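Cuaderno de taller - junio, 16:40
Presupuesto célula de dos brazos, segunda vuelta

Reunión corta con Fumiko Sasaki antes de comer. Quiere la lista de compra cerrada antes de que se junte con lo de la cámara climática. Apunto lo que hay y lo que falta, luego lo paso a la plantilla buena.

Lo que está decidido:
- Los dos brazos se quedan. No se cambia de modelo, no se vuelve a discutir.
- Mesa blanca, se queda también. La propuesta de Vitalii de poner perfil ranurado la aparco para el año que viene, hay que ver cómo sujetamos las bases sin taladrar otra vez.
- Pinzas: seguimos con las negras de serie en los dos lados y compramos solo dedos.

Lo que no está decidido: casi todo lo demás.

Dedos. Presitmont ofrece dedos mecanizados a medida, 900 euros el juego de 8, portes aparte. Nerstead no ha contestado al segundo correo. Vitalii dice que los puede imprimir él y que para sujetar un conector pequeño sobra. Puede ser, pero para el lápiz quiero algo más rígido, con la mordaza corta que llevamos cualquier holgura arriba se nota muchísimo en la punta. Pedir a Presitmont precio por medio juego. Preguntar tambien plazo, que en la oferta no viene.
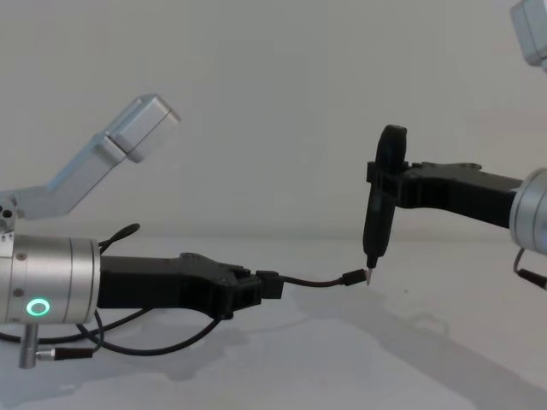 Lectura: 2 min

La maniobra que manda en el presupuesto es esta, punta con punta: clavija en el izquierdo, lápiz vertical en el derecho. Si esto sale repetible, lo demás de la lista de tareas sale. Así que lo que no ayude a esto va a la columna B.

Columna A, entonces:
- Dedos (arriba).
- Guiado de cables. El brazo izquierdo lleva los cables negros sueltos por encima y por debajo, uno hace un bucle detrás del cilindro y los otros caen a la mesa. Hay que comprar funda y abrazaderas, y latiguillos más cortos si los hay con el mismo conector (el del collarín plateado, mirar referencia antes de pedir, no fiarse de la hoja vieja).
- Un soporte para el lápiz fuera de la pinza. Ahora no hay sitio fijo donde dejarlo y cada uno lo coloca como quiere. Pieza simple, taller propio, coste casi nada.
- Repuestos de clavija. Si vamos a acercarle una punta metálica todo el día, quiero dos docenas en el cajón.

Columna B:
- Luz. Las sombras sobre la mesa son suaves pero largas, con el brazo derecho cae una en diagonal hacia delante. Un panel difusor a cada lado lo arreglaría seguramente. Hamada tiene uno en catálogo, pedir precio sin compromiso.
- Fondo. La pared gris clara vale. No gastar.
- Sensor de fuerza en muñeca. Caro. Fumiko pregunta si se puede alquilar 2 meses, no tengo ni idea, llamar a Skillutley.

Sobre el mantenimiento: el contrato que nos ofrecen cubre los dos brazos pero no las pinzas, lo leí dos veces. Pedir que las incluyan o que bajen el precio. Vitalii opina que el contrato no compensa el primer año. Yo sí lo firmaría, por el tiempo de respuesta mas que por las piezas. Que decida Fumiko.

Partida que se me olvidó en la primera vuelta y casi nos la comemos: transporte y puesta en marcha. Meter línea propia, no esconderla en "varios".

Pendiente mío:
- Correo a Presitmont (medio juego, plazo, material de los dedos).
- Tercer y último intento con Nerstead, si no, fuera.
- Medir el recorrido real de los cables con el brazo estirado del todo - NO en posición de reposo, que ya nos pasó.
- Pasar la columna A a la plantila de compras.

Pendiente Vitalii: imprimir un par de dedos de prueba y ver si la clavija gira al apretar. Deja los archivos en la carpeta común, no en su portátil.

17:25. Llama Hamada, el panel está descatalogado, mandan alternativa mañana. Se queda en B.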